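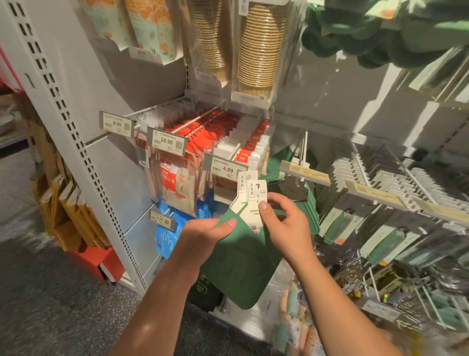 Green square pad, two header tags, store shelves.

Vogler 2 rangefinder body w/ 7-element Ilesex lens — used, tested, film ready

Item condition: very good for age. Read all of it before you order please.

35mm rangefinder, fixed lens, all manual. Leaf shutter, fully mechanical, so it fires with no battery at all. Battery is only for the meter. Got this in a trade with a box of other stuff and ran one roll through before listing. Scans look good, no leaks, spacing even.

Specs
Lens: Ilesex, 7 elements, coated
Shutter: 1 second to 1/400, plus B
Focus: coupled rangefinder, 28 inches to infinity
Finder: bright line with yellow patch
Meter: match needle, top plate window
Flash: cold shoe, PC socket on the front
Advance: single stroke lever
Counter: resets when back is opened
Tripod: standard quarter inch

Cosmetics
Top plate has light brassing at both strap lugs and one small ding over the rewind knob. Does not affect rewind. Leatherette is original, lifting a bit at the hinge end, I left it alone. Engraving filled in white, still sharp except the 8 on the distance scale which is faint. Bottom plate has the usual tripod ring marks. Somebody scratched initials inside the back. Can't be seen with the back closed.

Glass
Front element clean. Rear has one cleaning mark, short, out toward the rim. A little dust inside, no haze, no fungus, no separation. Aperture blades dry and snappy. Checked with a flashlight both ways.

Shutter
Cleaned and relubed by Anisa Ngui in December. She does all my leaf shutters. Slow speeds were sticking before, now fine. Her readings: 1 second is on, 1/30 is on, 1/125 a hair slow, 1/400 comes in closer to 1/300. Normal for this shutter. Print film won't care, slide shooters take note.

Meter
Works. Reads within half a stop of my handheld in daylight, gets lazy indoors. Takes the old mercury cell, so I include a Callusau adapter and a fresh battery. Adapter sits tight, use a fingernail on the edge to get it out, NOT a screwdriver.

Rangefinder
Lined up at infinity and at close distance. Patch is a bit dim compared to later models but usable, even for eyeglass wearers. Vertical was off slightly, fixed it.

Light seals
New foam in the hinge and door channels. Old stuff was tar.

What you get
Camera
Screw in lens cap (metal, some paint gone)
Plastura half case, aftermarket, brown, snap a little stiff
Battery adapter and battery
Photocopy of manual, 28 pages, a couple are crooked

No strap. No flash. The lens hood in my other listing also fits, 400 series thread, message me and I'll combine teh postage.

Loading tip, since I get this question alot: pull the leader all the way to the mark, tuck it in the slot, advance once with the back OPEN and check that both sprockets catch. Then close. Watch the rewind knob turn as you wind. If it doesn't turn, film isn't moving.

Also don't change the shutter speed to 1/400 after cocking. Set it first, then wind. There's an extra spring on that speed and forcing it is how these get broken.

Shipping
Goes out in 2 business days, double boxed, tracked. Overseas OK, buyer pays duty. Local pickup possible after 7 pm, ask for Ita.

Returns
28 days if it's not as described. Send it back the way it came, with the case and adapter. No returns on cameras that have been opened up — I put a dot of paint on one screw and I will check.

Other bodies coming this month: a black Vogler 2 with the slower lens, plus two parts cameras. Email to get on the list.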